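Subject: Re: [tabletop-robots] Clearing task at Potau - how is everyone gripping the big bottle?

Hello everybody,

I'm sorry this took me so long. I started an answer to the Werik team's question at lunch, lost it when the laptop went to sleep, and then the club met and there was no getting near a keyboard until the students had gone home. I've left the whole question at the bottom for anyone who joined the list after it went out (and welcome, if that's you!).

First, for the new people, a little about where we are. The Helham club is doing the clearing task at Potau in March, the one where two arms have to tidy a table with mixed things on it. Most of our students came in through the line-following class and had never driven an arm before this fall, so please read everything below as the notes of a group that is still learning. We do have a lot of fun, though, and we make up for what we don't know by talking about it a great deal.

We put the heavy thing on the left and the small things toward the back, and we try to keep it that way for a whole evening. In the beginning the students moved everything between tries, which felt more like the real contest, but then they couldn't tell whether a try had gone badly because of the new code or because the bottle was standing in a silly spot. Now they change one thing at a time, write it on the sheet, and argue about it afterward. The sheet is a mess but I wouldn't trade it for anything.

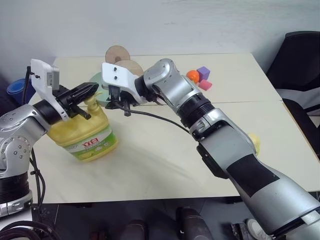

The part of the job that has eaten most of our winter is the question of who goes first. Our first program had both arms starting together, each with its own list of things to do, and it looked wonderful right up to the moment when they both wanted the same bit of air. After a few scares we gave up on that and wrote what the students call the doorway rule: the middle of the table is a doorway, one arm may be in it, and the other has to wait outside until it hears that the doorway is free. It costs time. I know some of you have proper path planning that handles all of this, and one of our older students is itching to try it, but the doorway rule fits on a single page and a twelfth grader can explain it to a seventh grader without either of them getting cross.

If you want to try it, please be careful about where "outside" is. We first set the waiting spot by looking only at the fingertips. The wrist and the bracket stick out a good deal farther than you'd think when you're staring at the fingers, and the cables need room too. We ended up having a student move each arm by hand through its whole list with the power to the motors off, while a second student sat at table height and called out whenever anything looked tight. It was slow and a bit dull, and it found more trouble than the simulator did all month.

Now to the grip. The Werik question was whether to take a big detergent bottle by the handle, by the cap or by the body. We tried the cap, of course, as it's the part that seems to be asking for it. I'd advise against it. A cap is made to turn or to move, and everything below it swings. We had better luck coming in at the shoulder, up high where the plastic starts to narrow, with one finger on each side. The molded shape there seems to help. Come in slowly, close, wait a moment, and only then ask for any lift at all. The students added that wait after reading the motor log and noticing that the lift command was going out before the fingers had finished closing. Such a small thing! We had been blaming the finger pads for weeks.

We also found that it pays to let the bottle lean a little. We used to correct every lean right away, and the arm would fight itself, one way and then the other, until somebody hit the stop button. The students now allow some lean while the base is still on the table and only straighten up once the grip has settled. I can't give you a good number for how much, as we've changed it three times and I'm fairly sure it will be changed again before you read this.

As for how well it all works, I'd love to tell you we have it licked. Out of 100 tries on the sheet so far, 53 met our own standard, meaning the bottle ended up in the target spot and nothing else was knocked over. The students were rather glum about that until we went back through the notes and sorted the misses. Most were the bottle being set down just outside the line, which I think can be fixed by a better look at the table before letting go. The rest are a grab bag and I won't bore you with them (ask me off list if you like being bored, I have plenty).

One more thing before I forget. The Ikeda room will be open to visiting teams on our club evenings all through February, and we'd be glad to share the table. Bring your own laptop and your own objects. There's space for 7 students to work without bumping elbows, so do write first, and bring snacks if you can, as ours vanish in the first ten minutes. 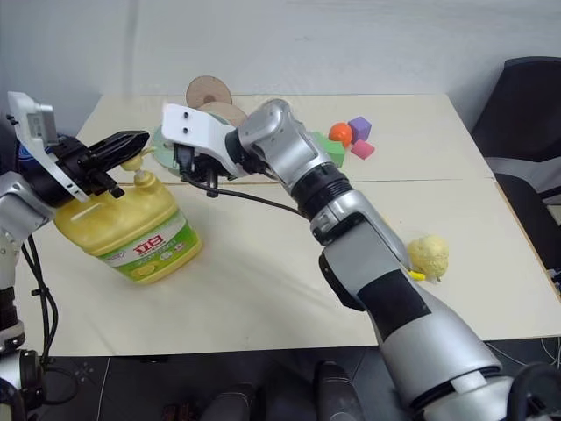 The Werik team wrote on February 1, 2024:

Hi all, we're stuck on the clearing task and hoping somebody has been here before us. Our arm can pick up blocks and balls all day long, but the big bottle beats us every time. We've tried the handle, but our fingers are too thick to get through it cleanly, and the cap, which slipped. Before we print new fingers, we'd like to know what part of the bottle other teams are going for.

Second question. We only get 3 minutes per run in our own practice rules and we're spending nearly all of it on the bottle. Would you leave the bottle for last and get the little things out of the way, or do it first while the other arm waits? Our team is split right down the middle and it's getting a bit loud in here.

Thanks from all of us at Werik. We're happy to share our block-sorting code in return, it's short and has comments in it and everything.

(end of quoted message)

I see I walked right past that second question, so let me add it here. We do the bottle first. Ours is on the left, the left arm takes it, and the right arm stays well back until it's done. Once the bottle is out of the way, the small things go quickly, and the students are calmer too. If your bottle stands in the middle you may well find the other order suits you better. And yes please to the block-sorting code, we'd love to see it.

Warm wishes from Helham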